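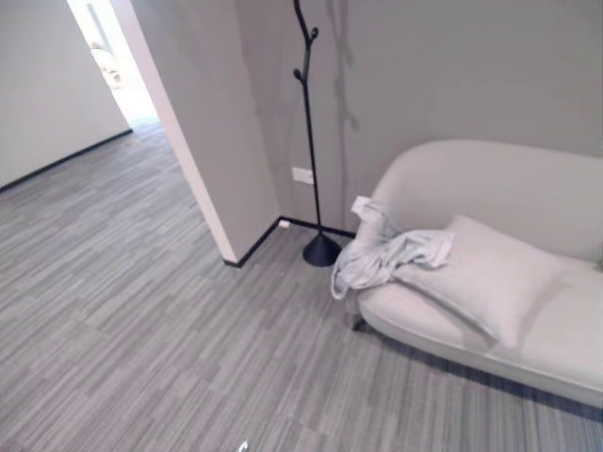

Gray sofa with pillow, light gray on light gray

Call for contributors: Clarnis, a listening archive for small-label rap and regional hip-hop

Posted May 19, 2025

Clarnis is looking for writers, tape collectors and people with good ears who want to help us document rap records from the cassette and early CD years. We are interested mostly in albums which were pressed in small numbers, sold from car trunks or at one or two shops in one city, and then forgotten by the magazines. If you have a shelf of such things at home and you have opinions about them, please read on.

The project is published by Grerero, a small music press which has been printing zines and reissue booklets for nine years. Clarnis began as a column in one of these zines. Later it became a website, and now it has 1,622 entries, from one-song cassette singles to double albums with far too many skits. Many of the entries are only a title, a year and a track list. We want to change this during the next twelve months.

What we are looking for

We have 34 open places in this round. They are divided between three kinds of work, and you can apply for one or for two, but please not for all three.

Reviewers write between 300 and 600 words for each album. We do not use star ratings. A good Clarnis review tells the reader what the drums are like, who is rapping on which song, where the record was made if this is known, and which tracks deserve to be played first. You are allowed to be hard on a record. You are also allowed to love a record that everybody else finds ordinary, provided that you explain what you hear in it.

Transcribers write down credits, shout-outs and thank-you lists from the inlays. It is slow work and it needs patience, but these lists are often the only place where a producer's real name was printed. Transcribers should be comfortable with small type, bad photocopies and very creative spelling. Please keep the spelling as it is on the paper.

Rippers make digital copies from tape. You need your own deck in good condition and you must know how to clean the heads and set the azimuth. We will send you a short test tape before you begin, and you return it to us together with the file.

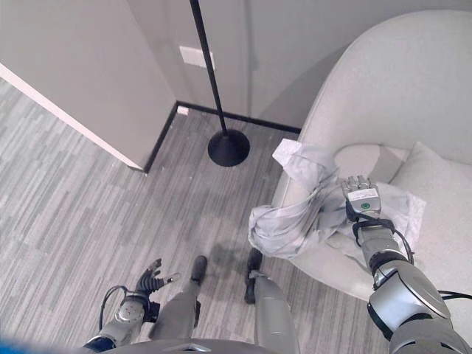
Tape transfers for Clarnis follow the Meter guide, our house document on levels, file names and noise. It is 52 pages long and you will not need to learn it by heart, but we ask all rippers to read the first two chapters before they touch a tape. The most common mistake in it is listed on the first page: too much noise reduction, so that the hi-hats sound like they are under water. The second most common is a deck standing in a place that shakes. A room with carpet on the floor is a good choice for this work, and if there is a wall outlet close to the shelf you can keep the cables short and away from the speakers. Please record both sides in full, with the silence at the end, and do not cut the hidden tracks into separate files. We do this ourselves at a later stage.

The first theme: Kpodo

Each round of Clarnis has a main theme, and this time it is the Kpodo catalog. Kpodo was a label with a home studio and a taste for slow tempos, heavy synthesizer bass and very long intros. The groups on it traded members all the time, so the same voice can appear under four names in two years. We have received a donation of 170 tapes connected to the label, including rough mixes, radio edits and several albums which were never released. To our knowledge, no person has written about this material from beginning to end.

For the reviewers this means that some of you will write about music which has no earlier review to lean on. We think this is the best part of the job. You do not have to be an expert on the label. It is more important that you can hear the difference between a guest verse and a group member, and that you say "I don't know" when you don't know.

What we offer

Reviewers receive 40 dollars for each published text. Transcribers and rippers are paid by the hour, at 19 dollars. We pay at the end of every month by bank transfer. Every contributor is credited by name or by nickname, as you prefer, and will get a copy of the printed Kpodo booklet when it is ready. We also pay the postage for all tapes, in both directions.

All of the work can be done from your home. You can choose your own hours, but a review should reach us within three weeks after you accept the album.

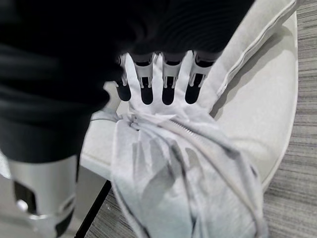 WHO CAN APPLY

You must be 18 or older. No degree is necessary, and we do not ask for earlier publications. Several of our best reviewers had written only forum posts before they came to us. English does not need to be your first language — it is not the first language of this editor either — but you should be able to write clearly in it, and every text is read by a second person before it goes online.

We ask that you do not review records by friends, relatives or groups in which you played. If you have such a connection, tell us, and we will gladly interview you instead.

HOW TO APPLY

Send us one e-mail through the contact form on the Clarnis page. Please write which kind of work you want and how many hours a week you have. Then add the following:

Reviewers: one sample of up to 400 words about any rap album with more than eight tracks. Choose something which is not famous.

Transcribers: the full credits of one cassette or CD from your own collection, typed out, together with a photo of the inlay.

Rippers: the model of your deck, the date of its last service, and one minute of sound from a tape in WAV format.

Applications are open until the last day of May. We answer everybody, also when the answer is no, but it can take up to two weeks. If you already applied in an earlier round and were not chosen, you are welcome to try again with a new sample.

Questions about equipment can be sent through the same form, with the word "deck" in the subject line.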